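How to Collate a Signed Limited Edition Before You Buy or Sell It

Collating a book means going through it leaf by leaf and checking it against what the publisher said it would be. Dealers do it with every limited edition that comes in. Collectors should too, especially in the first few days, while a return is still possible.

You need clean, dry hands, a desk lamp, a soft pencil, a sheet of paper and a ruler marked in millimeters. Skip the cotton gloves. They make it harder to feel a page and easier to tear one.

Step 1. Find the publisher's description. Use the original announcement if you can get it. Resale listings get copied from one seller to the next, and the mistakes get copied along with the rest. Write down the stated size, binding, paper, number of plates and who signed it.

Step 2. Read the limitation page. It may be at the front or the back. Check the copy number against the total. A numbered copy from an edition of 487 should have a number no higher than that. Lettered copies and copies marked "PC" or "AP" were issued outside the numbered run and are priced separately, so note which one you have.

Step 3. Look at the signature under the lamp, held low and to one side. Pen pressure usually leaves a slight dent, and ink often pools where a stroke ends. A printed signature looks flat and even. Check too whether the signed leaf is sewn in or tipped in -- a tipped-in leaf is glued along its inner edge and is perfectly normal if the publisher describes it that way.

Step 4. Count the gatherings. Look down at the top of the spine and you will see the folded sections. Open each one at its center and look for the thread. My copy of Yaryna Panasiuk's "Sokthorpe" from the Zinchenko Press has 4 plates, and the last faces page 57. Two copies I was offered in January had that plate missing, and neither listing mentioned it.

Step 5. Check the case. The book should slide out of a slipcase under its own weight when you tip it. If it sticks, don't pull at the spine.

Step 6. Write it all up on one sheet, with the date and the copy number, and keep it with the invoice. Store the sheet outside the book, where it can't mark the endpapers.
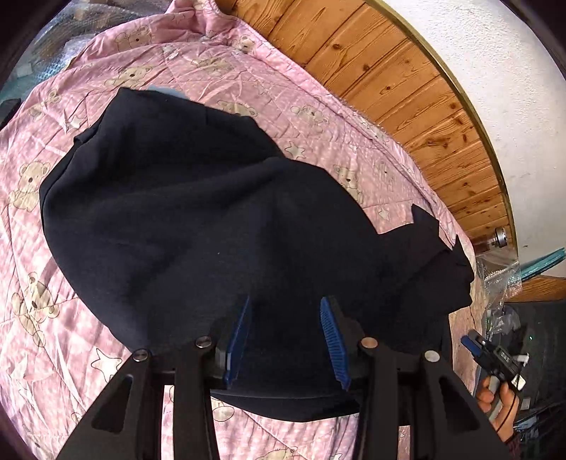

If a leaf is missing, write to the seller the same day and quote the publisher's description word for word. Keep the packing until you have a reply.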